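Hand-held gripper pair, pre-session check
Comparison of the Sostov and Geller finger sets
Checked by: Anjana Munshi

1. Marker cubes seated, no play when twisted. PASS. I still don't trust the push-fit. The vendor sheet says it holds through "normal use" and never says what that is.

2. Marker faces clean and flat. PASS on Sostov. Geller has a lifted corner on one face. Pressed down, will lift again.

3. Fingers close evenly. PASS on Sostov. FAIL on Geller — left finger arrives first, and shimming it only moved the problem.

4. Trigger returns without sticking. PASS, both. Rated for far more cycles than the 496 we have logged, so this tells us very little.

5. Cable has slack at full reach. PASS with comment. Sit down and stretch to the far side of the table before signing this one. Checking it standing up proves nothing.

6. Floor cables clear of feet and chair wheels. See comment under 9.

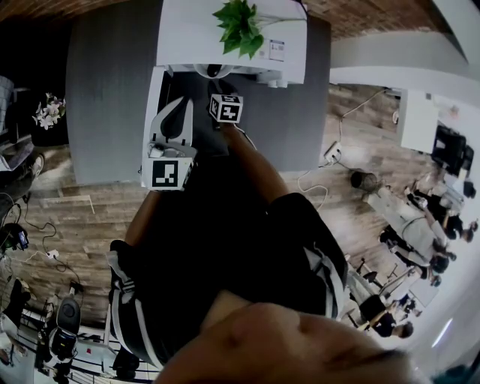 Do both grippers need to be checked if only one has been changed?
Check the pair every time. Swapping fingers on one side alters the weight, and the operator makes up for it with the other hand.

7. Tracking holds when one hand passes over the other. FAIL on 2 of 3 tries with Geller. Makowska's report calls this "rare." I would like to see how they tested.

8. Operator can let go of both grippers at once. PASS.

9. Power strip and cables. Reroute along the wall or tape down. The same note was written in July and signed off as done.

Result: Sostov may be used. Geller held until items 3 and 7 are repeated by a different person. The claim that it is "faster to learn" is not a safety item and I have left it out.

Last updated: 2nd April

Comments (3)

Ryszard Duda
Item 7 could be the lighting. We had the same dropouts on the Arnitell set until we moved the lamp.

Anjana Munshi
Could be. Sostov passed under the same lamp, so I'm leaving it as a fail.

Ryszard Duda
Fair enough. I'll repeat 3 and 7 with fresh markers and add my numbers under yours.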